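Can a machine do the chores yet?

Selma Dervishi gets this question more than any other when readers write in about home robots, so in January she spent a morning going through what the makers are promising and what the machines can do today. Her short answer is a few chores, slowly, in a house somebody has already tidied.

Floors are the settled part. A robot vacuum is a normal thing to own now, and most of the complaints we get are about hair and rugs. Dishes are coming along. Muser says its kitchen arm can unload a rack of 30 plates and cups without help, provided the rack is one of its own. The Cedley machine will carry a basket from room to room, and stops there.

Bedrooms are much harder. A plate keeps its shape when you pick it up. A sheet, a pillowcase or a gathered cover changes shape every time it is touched, and the machine has to work out all over again where the edge is.

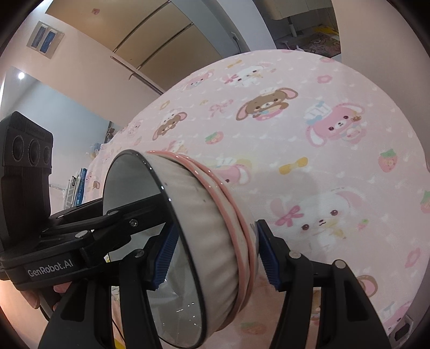
Small objects that mix hard and soft parts give the most trouble. Squeeze too lightly and the thing slides out. Squeeze too much and the cloth bunches up or the glass cracks. People adjust for this by feel, and a machine has to learn it from a great many tries. Esoro told us it recorded 400 tries at one job, putting a cover on a cushion, and its arm still needs 6 minutes to do it.

Shop floors are further along. At the Matić packing plant, arms fill 119 boxes an hour, and every box is the same size and arrives in the same spot. Homes don't work that way.

If you are thinking of buying, Selma suggests waiting on anything that claims to make a bed or put away laundry. Reader questions on this are welcome, and she will answer a few of them next issue.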